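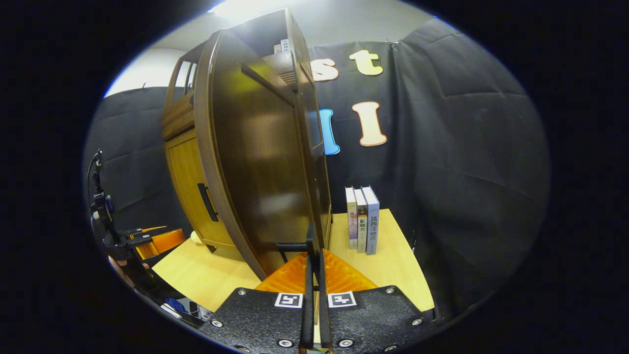 The Empty Leg to Finden

So I got the job on the Sendard desk in February, which is the dead month for charter, and by the second week I'd learned two things. Pilots eat all the biscuits, and rich people are always late.

Then Kyung-hwa Noh rang. She wanted Kallska to Finden, one passenger, tonight please, and she had the voice of someone ordering a sandwich.

"We've got an empty leg going at 9," I said. "Eight seats, all yours."

"I'll take two of them," she said. "One's for my mother's cello."

Well! I'd never booked a cello. I ran out to the hangar (in my good shoes, in the slush) and found Ji-hoon Yang doing his walk-round with a torch in his teeth.

"Can you fly a cello?" I asked him.

He took the torch out. "Does it want dinner?"

She turned up 13 minutes early, carrying the thing herself, and wouldn't let any of us near it. Ji-hoon strapped it in by the window and checked the belt twice. She sat across the aisle with her hand on the case and her coat still on.

I watched the lights go up over the Ban hills till I couldn't tell them from the stars, then went back in and did the paperwork. Passengers, one. Under baggage I put the cello, then crossed it out and wrote it in with the passengers, and Ji-hoon signed it next morning without a word.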